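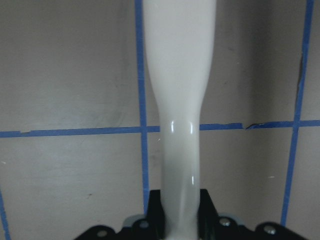
LOCAL NEWS | Food & Business

Skokville wants fewer plastic forks. Its numbers need work

The Skokville city council votes Tuesday on a rule that would stop restaurants from putting plastic forks, knives and spoons in takeout bags unless the customer asks for them. Supporters call it an easy win. Maybe it is, but the report meant to prove it does not prove very much.

The 14-page report was written by Soneck, a consulting firm hired by the city in the spring. It says an "ask first" rule would cut the number of plastic utensils thrown out in Skokville by more than half. That claim rests on a survey of 351 residents, who were asked whether they would turn down utensils if given the choice. Most said yes. People tend to say yes to that kind of question, and the report never checks their answers against what they do at the counter.

Soneck did look at one real place. The town of Purves passed a similar rule two years ago, and the report says it "has been well received." It gives no count of utensils from before the rule or after it. Asked for one, a Purves town clerk said the town had never kept one.

Then there is the matter of what restaurants would hand out when customers do ask. The draft rule lets them skip the asking step if they switch to Savura, a line of plant-based utensils the report describes as compostable. Skokville has no composting pickup. The nearest site that takes food scraps does not accept utensils of any kind, according to the sign at its gate. For now, a Savura fork would go in the same truck as every other fork.

Consuelo Montoya owns a lunch counter on Mill Street and buys utensils by the case, 2000 to a box. She said she already leaves them out of most orders going to offices.

"I'm not against it," Montoya said. "I'd save money. But then they tell me I can buy the expensive ones and forget the whole thing. So which is it?"

Council members who back the rule say it costs the city next to nothing and can be changed later. The first part is hard to square with the draft itself, which calls for yearly inspections and a $2 charge per bag for repeat violations -- a charge someone would have to track and collect. No staff time is set aside for that in the current budget.

A motion to ask Soneck for actual trash counts failed in committee last month. The meeting starts at 7 p.m. in the council chamber. Public comment comes first, and speakers can sign up at the door.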